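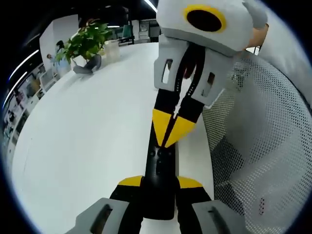 Home | Forums | Grippers | New posts

tiltton_tom
Our left gripper keeps dropping out mid-session, fingers go dead for a second and then snap shut. Pads got swapped in April, no change. I like checking them like this, one held upside down across the white table from the other, so you can look straight at the gray pads and the slots in them. Ragnarsson sells a new cable for 300 but I'm not paying that on a guess! Anybody seen it?

12 replies | 2739 views

olufg
Snapping shut bothers me way more than the dropout (that's a finger pinch waiting to happen). Unplug it before you touch the pads, please.

jundska_fan
Eh, they don't squeeze that hard. Buy the cable.

olufg
Hard enough. Mine left a blood blister. - Oluf Gunnlaugsson
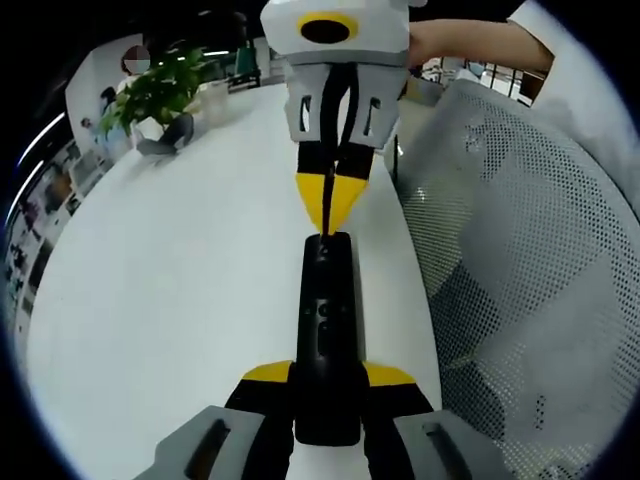

ingerd
We had the same fault at Dandamby and ours was grip force, so I'd leave the cable alone for now. It only tripped on slim stuff, never on boxes. Something like that long black thing with the yellow-tipped fingers on either side of it is just what I'd test with, and I'd keep the other person's hand well back while you do. We dropped our limit from 400 to 300 and I've had 2 dropouts since.

jundska_fan
So it didn't fix it, lol

ingerd
It used to be every session!! I'll take it.

tiltton_tom
OK, trying the limit tonight, unplugging first.

Share (4) | Contact us | Back to top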